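Group 4 project report, draft 3 (Malsha pls check the numbers before it goes in)

# Who does the laundry at Trestcombe, and when

Malsha Jayawardena, Gadisa Kahsay, Aurélien Besson
Supervisor: Ginette Roussel

## Why we picked this

Laundry came up in every single house meeting last year. Too few machines at night, none free after dinner, people leaving stuff in the drum. We wanted to know if the rooms are really full or if everyone just goes at the same time. The residence office is also thinking about a price change so the timing was good.

Our question: would cheaper morning washes move people out of the evening rush?

## What we did

Short survey, paper and online. 190 residents answered. Two buildings, Esen and Lam. Esen has laundry rooms in the basement, Lam has a machine in each shared apartment, so they are not really the same situation and we should of split them from the start. We split them afterwards.

Also a wash log. Sheet taped by the door, you write start time, load type (dark, light, mixed, bedding) and whether you had to wait. Ran for 3 weeks. 624 loads written down, 563 of them usable. The rest had no start time or we couldn't read it.

Interviews too, short ones, mostly in the kitchen. Sandrine Courtois from the residence office gave us the old booking records, which helped a lot for Esen.

## What came out

**Evenings are the problem, but only in Esen.** The log has a big bump from after dinner to just before midnight. Mornings are close to dead. In Lam the loads are spread out over the day and hardly anyone wrote that they waited.

**People don't sort.** Mixed was the most common load type in both buildings. Several people said they used to sort at home and gave up when they started paying per wash. One wrote "darks only, because I ruined a shirt" in the comments and then logged mixed four times. Fine.

**Loads are small.** We asked how full the drum normally is. Half full was the top answer in Lam, nearly full in Esen. Makes sense if you think about it – in Lam you don't pay each time, so you wash when you need one thing. We did not expect the gap to show up so clearly in the answers though.

**Price matters less than class schedule.** Asked what would get them to wash in the morning, most people picked "a later first class" over "a cheaper wash". We had this option in as kind of a filler. Glad we did.

## Waiting and leftover laundry

This got its own section because the comments were full of it. Two kinds of complaint. First is no free machine. Second is a finished machine with somebody's clothes still inside, and you don't want to touch them but you have a load in your arms.

Some people do move the clothes, onto the dryer or the folding table. Some won't ever. There is no rule on this in Esen, we checked with Sandrine. The house guide just says "be considerate".

A basket per machine was the most popular fix. You empty the finished load into it and leave it on the shelf. Cheap, no app needed. Gadisa wanted to test it but we ran out of time.

## Problems with the data

- Sheet was at the door, not at the machine. Easy to walk past.
- Survey was out in June, right around exams. Maybe people wash less then, or at odd hours.
- "Mixed" was not explained. Some people counted towels as mixed, some as light.
- Lam log depends on one person per apartment remembering to do it.
- Interviews were with people we know. Not random at all.

The Deslow booking system changed its time slots halfway through the old records so we only used the later part. Aurélien has the spreadsheet with both versions if anybody needs it.

## What we would suggest

For Esen, try baskets first, before touching prices. Put a clear line in the house guide about moving finished laundry, with a wait time in it. If the office still wants the cheap morning rate, run it for one term and keep the log going so there is something to compare with.

For Lam, leave it alone, mostly. A note about running fuller loads would be enough.

## Still to do

Fix the chart lables. Add the question list as an appendix. Malsha is redoing the wait time table split by building. Ginette asked for a paragraph on water use and we have the half-full answers to start from, but no meter readings for Lam, so that part will be short.

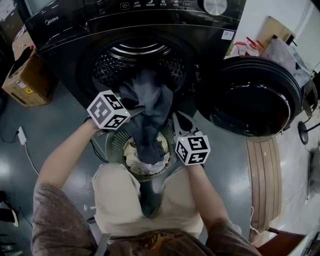
Meter readings for Esen are requested, Sandrine is looking. If they come before the deadline they go in the appendix after the question list.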